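# ハンドグリッパー2台の整備状況(10月分)

提出先:Florkley 事業管理室 Mared Bowen 様
作成:Urkitora 設備担当 Delyth Harries

## 今月の概要

手持ち式グリッパー2台の保守は、指パッドの交換、開閉部の遊びの調整、点検表の改訂の3件を進めました。前の2件は完了、点検表は現場で試用中です。予算の変更はお願いしておりません。

## 指パッドの交換

前回の報告で、把持面の滑りが増えていると書きました。原因はパッドの溝の摩耗です。小さくて丸い物をつまむと、閉じきる直前に物が横へ逃げる症状が出ていました。

2台とも左右のパッドを新品にしました。手順は次のとおりです。

1. 電源を切り、指を全開にして固定する
2. 古いパッドをはがし、接着面の残りを拭き取る
3. 溝の向きを左右でそろえて新しいパッドを貼る
4. 一晩置き、翌朝に無負荷で開閉を確認する

最初の1台では手順3で向きを取り違え、片側を貼り直しました。パッドを1枚無駄にしています。以後は、貼る前に2枚を向かい合わせて溝を見比べることにしました。

## 開閉部の遊び

片方の機体で、閉じ始めにわずかな引っかかりがありました。外装を開けたところ、リンクの軸に細かい繊維が巻き付いていました。布製品の多い部屋で使っているためと見ています。繊維を除去し、軸に薄くグリスを入れ直して、引っかかりは消えました。

外装のねじは締め付けの順番を決めました。片側から順に締めると指の平行がずれるので、全部を仮締めしてから、少しずつ本締めします。

開閉回数の記録は4,000回を区切りとし、到達した機体は作業の途中でも一度外して点検します。今月は1台が到達し、上記の清掃はそのときに行いました。

## 作業場所での確認

整備後の2台を作業場所に戻し、左右そろえて試用しました。対象は卓上の小物です。置物のように形のある物と、鎖やビーズのように絡む物とでは、パッドへの負担が違います。置物では主に指先の当たり方を見ます。鎖では、溝に細い部分が入り込まないかを見ます。
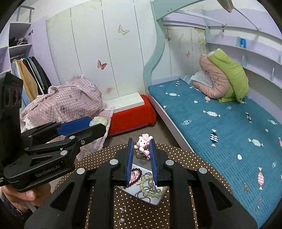
鎖類を扱った後は、溝の中を乾いたブラシで掃く作業を追加しました。これまでは一日の終わりにまとめて清掃していましたが、対象物を替えるたびに行う方式に改めています。作業者からは手間が増えたという声があり、ブラシを手の届く所に置くことで対応しました。

## 点検表の改訂

点検表は7項目にまとめ直しました。旧版にあった「動作良好」の欄は、人によって判断が分かれるため廃止し、パッドの浮き、溝の詰まり、ねじの緩み、指の平行などを個別に記入する形です。試用は James 班が担当しています。

## 残件と来月の予定

- 予備パッドの補充。仕入れ先 Grunidar の納期回答待ちです。
- 指の平行を測る簡単な治具の製作。図面はできています。
- 点検表の確定版の配布。James 班の記入例を添えます。

予備パッドの納期が延びた場合は、交換の間隔を見直す必要があります。回答が届き次第、別途ご連絡します。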